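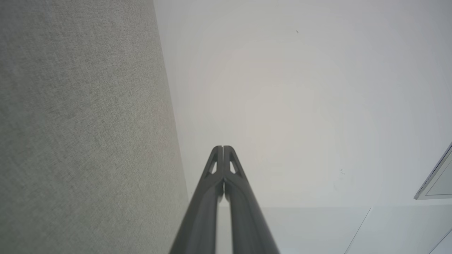 Maribel Lozano wrote to us in September that she had read three of our pages and still did not know if she must be at home when the fabric arrives. She is right, the answer was hidden. We have put the questions in a new order, and hers comes first.

Reupholstery at Multano – frequently asked questions

Must I be at home for the delivery?

For fabric only, no. The parcel goes in a letterbox or to a neighbour. For finished furniture, yes, an adult must sign. The driver phones when he leaves the previous address.

How do I order samples?

Write to us with up to five colours and your postal address. Samples are free. They are the size of a postcard, so for a strong pattern we suggest the large sample, which you pay for and send back.

How much fabric do I need for a dining chair?

For a simple drop-in seat, half a metre is normally enough for one chair, and often you can cut two from the full width. If the back is also covered, please measure first. Our fabrics are 149 centimetres wide, except the Pagano wool, which is narrower.

What is the difference between Pagano and Heratlow?

Pagano is a wool with a little nylon. It is warm to touch and it hides small marks well. Heratlow is a flat polyester weave, cheaper, and it can be wiped with a damp cloth. For a home with dogs we would take Heratlow. For a reading chair, Pagano.

The colour looks different at my home. Is it a fault?

Usually it is the light. A neutral grey can turn green beside a garden window, and under a warm bulb it becomes nearly beige. Please look at the sample in the morning and again at 8 p.m. before you order. Cut fabric cannot be returned, except if it has a weaving fault.

Do you guarantee that two orders match?

Only if they come from the same dye lot. The lot number is on the label, for example 2912. Tell us this number when you order again and we will check what is left on the roll.

What does it cost to cover an armchair?

Labour for a small armchair starts at $198. Collection and return inside the city is $59 together. Fabric and new foam come on top. We send a written price after we have seen your photos, and it stays valid for one month.

Can you replace only the foam?

Yes, if the cover has a zipper. If it is stapled or sewn closed, we have to open it, and old fabric often tears when the staples come out. Dario Pellegrini at the workshop can look at it with you – please phone before you come.

Do you work with leather?

No. We send leather jobs to Prirkier, who have the proper machines. They make their own prices and their own waiting list.

How should I clean the fabric?

Vacuum it with the soft brush every second week. If something is spilled, press with a dry white cloth and do not rub. Wool must not be soaked.

How long is the wait?

At the moment six weeks, and longer before the holidays. Smaranda Cozma keeps the calendar and can put you on the cancellation list if you are flexible.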